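We use cookies to remember your settings. Accept | Manage

How do I get a musty smell out of an old wicker basket?

posted by zima350
I picked up a lovely old basket at the Hurley market in October and I'm ever so fond of it, but it does smell like a shed. I'd like to keep bread in it eventually. Has anyone rescued one?

whitlockhen
Oh, you've done well there! Brush it all over with a dry brush first, then mix 300 ml of white vinegar into a washing-up bowl of warm water and wipe it inside and out with a cloth (don't soak it, it'll go out of shape).

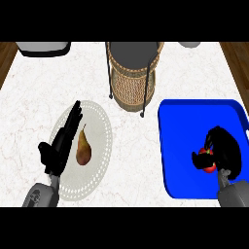 Then leave it somewhere airy for 2 days, turning it now and again, and be patient with it. Mine needed a second go, and I still line it with a clean tea towel for bread.

parnuvora173
bicarb. tip some in, leave overnight, hoover it out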